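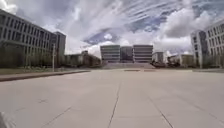 The Borngate plaza has been part of my route to work for seven years, and I have long intended to set down some remarks on it here. Readers of my earlier entry on the Trundemetti arcade will recall that I hold strong views on paving.

Borngate is a plain place. The ground is pale concrete, laid in large panels with dark joints between them, and it is kept in good order. I paced the long side in March and arrived at 138 steps. A colleague at Joly obtained 93, but he is considerably taller and was, in my opinion, hurrying.

The office buildings are of the long, regular kind that was favored when the district was planned. I did not care for them at first. I have since come to respect the repeated windows, particularly in the early morning, before the lights are turned on.
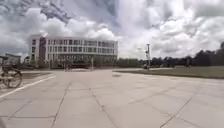

Cyclists and pedestrians share the space with little difficulty. There is ample room to pass, and I have witnessed only one dispute, which concerned a dog. I would nevertheless welcome additional seating. A request to this effect was submitted to Brurkar, which manages the grounds, and was acknowledged after 17 days. No decision has been received.

The lawn side remains my preferred approach. The walkway there is reddish, a welcome change from so much gray, and it is pleasant to have grass alongside. 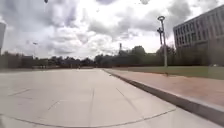
*The walkway and lawn at Borngate, with the street lamp.*

I expect to return to the subject of seating in December, when the Brurkar maintenance plan is due.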